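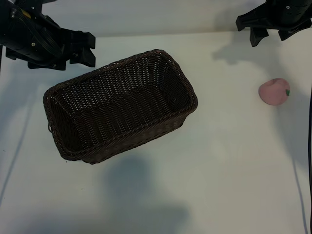

I went to the Pladley homewares fair in May half expecting to be sold a basket, and I came close. Hodden had taken the long wall by the door and promised "storage for every room", which in practice meant a great deal of wicker and some toy fruit to put in it.

The one I kept going back to was the dark brown rectangular basket with the braided rim. It's a decent looking thing. The weave is tight along the bottom, where cheap ones usually give up first, and there's a small loop handle on the short end. Whether that loop would survive a child dragging the basket across a carpet I couldn't say, and the woman on the stand couldn't either. She told me it was "very popular".

The pink peach with the green leaf is sold separately, as is all the fruit. I asked what a full set came to and was handed a leaflet with 222 products in it and no prices.

Tkachuk, two aisles down, had plainer baskets and a man who would let you pull at them. I trusted those more, though the colours were dull.

The organisers claim 440 stands. I'd like to see the list, as the back hall was mostly candles. Entry was £3, parking was more, and the tea queue at Kunurness Hall hadn't moved by half past two.

I came home with the leaflet.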